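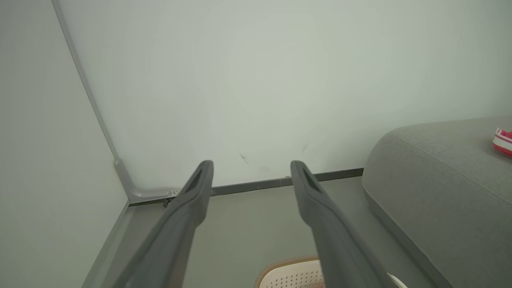

Washing Painted Walls Before Repainting or Guest Season

Print | E-mail

August
By Nafula Koech, Rendport Home Services Desk

Painted interior walls should be washed at least once a year, and more often in kitchens and hallways. Residents are advised to begin with dust. A dry microfiber cloth wrapped over a broom head will remove most of it, and the work should proceed from the ceiling line down to the baseboard.

Small dark scuffs on a pale wall usually respond to a soft pencil eraser or a barely damp sponge. Melamine sponges are effective but mildly abrasive. On flat paint they can leave a shiny patch that is more noticeable than the original mark, and they should first be tried behind a door or a piece of furniture.

Mixing the solution

For general washing, add a teaspoon of mild dish soap to a bucket of lukewarm water. Fill a second bucket with clear water for rinsing. Wring the sponge thoroughly before it touches the wall. Wash in sections about as wide as the arms can reach, starting at the bottom. Dirty water that runs down over an unwashed surface tends to leave streaks that are difficult to remove.

Solutions containing ammonia should not be used on latex paint. Under no circumstances should ammonia be combined with bleach.

Corners and trim

Inside corners collect cobwebs and fine grit. Where a trim strip covers the joint, draw a dry paintbrush down its full length before washing, then wipe each side with a folded cloth. Strips that have come loose should be refastened before any water is applied nearby.

Grease

Kitchen walls may require a second washing. Wekesa Urio of the Rendport maintenance office recommends leaving the soapy water in place for two minutes and rinsing twice. Switch off power to the circuit before cleaning near outlets, and keep the cloth nearly dry.

Drying

Blot with a clean towel and open the windows. Walls that are to be repainted should dry overnight. Light sanding with 200-grit paper may follow where old drips or brush marks remain, after which the dust should be wiped away.

Print this page | E-mail to a friend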